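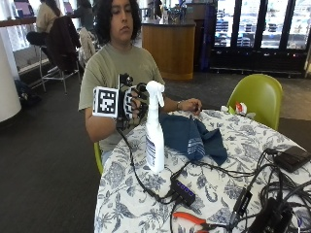
**Glove capture station, round table: pre-session inspection**
Site: Stavano
Inspector: Lumturie Leka
Date: 20/01/2025
Result: pass with two open items

Marks: OK / FIX (corrected during inspection) / OPEN

## 1. Glove, right hand

- [x] Finger segments seated, no cracks at the hinges. OK
- [x] Straps hold with the hand fully open and in a closed grip. OK
- [x] Cube marker rigid on the back of the hand. FIX. Slight rotation under thumb pressure; mount screws retightened, then checked again after 10 open-close cycles.
- [x] Marker faces clean and flat, no lifted corners. OK
- [ ] Wrist cable strain relief. OPEN. The cable droops over the table edge and takes its own weight at the connector. Fit a clip on the cloth edge before the next long session.

## 2. Hub and cabling

- [x] Hub indicator lights on. OK
- [x] All plugs pushed home. OK
- [x] Glove stream, 50 Hz setting confirmed in Stevalik. OK
- [ ] Cable routing on the right side of the table. OPEN. Lines are still tangled and cannot be traced without lifting them. Separate power from data, label both ends.
- [x] Adapter casing and leads undamaged. OK

## 3. Table and objects

- [x] Tablecloth does not slide when the towel is dragged across it. OK
- [x] Spray bottle trigger returns freely; nozzle set to closed. OK
- [x] Towel free of loose threads that could catch in the finger segments. OK
- [ ] Hand tools back in the case before recording. See comment b.

## 4. Calibration

- [x] Fixed camera clamp tight. OK
- [x] Marker pose held through a full wrist turn. FIX. Lost on the first pass, held on the repeat after the mount was tightened.
- [x] Finger zero taken with the hand flat on the table. OK

## Comments

a) The looseness at the cube is the same fault logged in September. The Claster mount uses short screws. Vukčević has the longer ones; order 2 sets, one as a spare.

b) Orange-handled pliers or cutters were on the cloth near the hub. Not counted as an open item. Operator to clear at start-up.

c) Do not unplug the glove at the wrist to free a snag. Stop the stream, then disconnect at the hub.

Recheck 1 and 2 once the clip and labels are fitted. Sections 3 and 4 need no repeat unless the camera is moved.

L. Leka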